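Building and Fit-Out Notes, December

Matte gray surfaces: inspection, cleaning and touch-up

The repaint of the Bittencourt wing is finished and the first full inspection has been done. The wing has 52 rooms, and all of them now have the same pale gray on the walls. Total painted wall area is 3,914 square yards. The paint is Kotix Interior Matte in the gray that Bravbridge already uses in the Clovport building, so one stock of touch-up paint now covers both sites.

The inspection list came back with 1,251 entries. Many were ordinary: scuffs at chair height, fingerprints next to switch plates, tape residue on doors. A large group was entered as "patchy" or "uneven color," and most of those entries were closed on the second visit with no work done. The color was even. The lighting was not.

Why gray looks patchy

A matte surface scatters light in all directions. It hides small dents and roller marks well, but it also shows very plainly how much light is reaching each part of it. On a pale neutral gray, a soft shadow has no strong base color to disappear into. The lighter part tends to look warm and the darker part tends to look blue, particularly where ceiling lamps and daylight meet. Someone standing close, with no edge or fitting in view for comparison, can easily read that difference as two different paints.

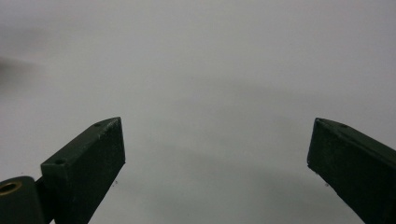 Soft shading on a smooth, matte pale gray surface. The tone is lighter and slightly warm at the top, cooler and darker toward the lower right.

Shading of that type has wide, diffuse edges. A paint fault usually has an outline that can be followed with a finger: the border of a filled patch, the overlap of two roller passes, a straight cut line along trim. Before logging a wall as uneven, run through the following.

Stand six feet back, then move two steps to the left and two to the right. Shadows cast by your own body will move with you. Paint will not.

Switch the ceiling lights off and look again by window light only, then close the blinds and look under the ceiling lights only. A mark that stays in the same place with the same edges under both should be logged.

Hold a Kotix sample card flat against the darker area, then against the lighter area. Keep the card touching the surface. If card and wall match in both positions, close the entry. Cards are in the supply room on the first floor, in the drawer with the spare switch plates.

Hold a flashlight against the wall so the beam runs along it. Raised filler, dust under paint and missed sanding will show up at once. Mark the spot with low-tack tape placed beside the defect, with nothing on the defect itself. Remove the tape within one working day.

Cleaning

Matte paint can be damaged by too much cleaning. Pressure polishes it, and a polished spot on a matte wall cannot be cleaned off again. Most of the shiny ovals found beside door frames in Clovport are from scrubbing and had to be repainted.

Start with a dry microfiber cloth. Loose dust should come off before any water is used, or it turns into a gray streak. Next, use a cloth wrung out in lukewarm water, with light strokes in one direction. Mild dish soap may be added, one teaspoon to a quart. Go over the area a second time with clean water and leave it to air dry. Do not rub it dry.

Wait until the wall is fully dry before judging the result. Damp matte paint is darker than dry matte paint, and several entries on the list were made by the cleaning crew and the inspection crew passing through the same room an hour apart.

Melamine sponges are not to be used on walls in either building. They are a fine abrasive and leave a visible track. They remain fine for the white door fronts in the kitchens, which have a hard satin finish.

Solvent cleaners are for metal and glass only. Tape residue on paint should be lifted with the sticky side of a fresh piece of the same tape, pressed down and pulled off slowly. Several tries may be needed.

Worktops

The gray worktops in the print and packing rooms are close in color to the walls but are a different material, and the wall instructions do not apply to them. They accept a neutral all-purpose cleaner and a soft nylon brush. Pencil comes off with a plain white eraser. Cutting directly on the surface is still the main cause of damage; the large cutting mats have been moved to the ends of the benches so they can be reached from both sides.

Please log worktop marks under "furniture." A number of them were entered under "walls" during the first inspection and sent a painter to a table.

Touch-up

Touch-up is done with the same tool that put the paint on. For open wall that is a four-inch short-nap roller. A brush leaves a different texture, and on this finish the texture will be seen even when the color is correct. Brushes are for corners and the strip above the baseboard.

Stir the can for a full two minutes, including the bottom. The flattening agent in matte paint settles, and paint taken from the top of an unstirred can dries with a slight sheen. Put very little on the roller, apply it at the center of the mark, and roll outward until the roller is nearly dry. Let it dry overnight before deciding on a second coat.

If the repair is larger than a sheet of letter paper, paint the whole wall from corner to corner. Small repairs that sit close together on one wall are treated as one large repair.

Write the room number and the month on the can lid each time it is opened. Cans from different batches must not be used on the same wall unless they have been mixed together in a bucket first.

Logging

The form has two new fields. "Light" takes daylight, ceiling or both. "Edge" takes sharp, soft or none. Entries with a soft edge seen under only one kind of light will be held until the next regular round and checked then. Entries with a sharp edge under both go straight to the painter.

Photographs are welcome but should include something with a known position, such as a socket, a door frame or a corner. Plain gray on its own is hard to locate later, and hard to judge for distance. Give the room number and the wall by compass direction, as on the floor plan.

Open entries from the first inspection stay in the log under their old numbers and do not need to be entered again.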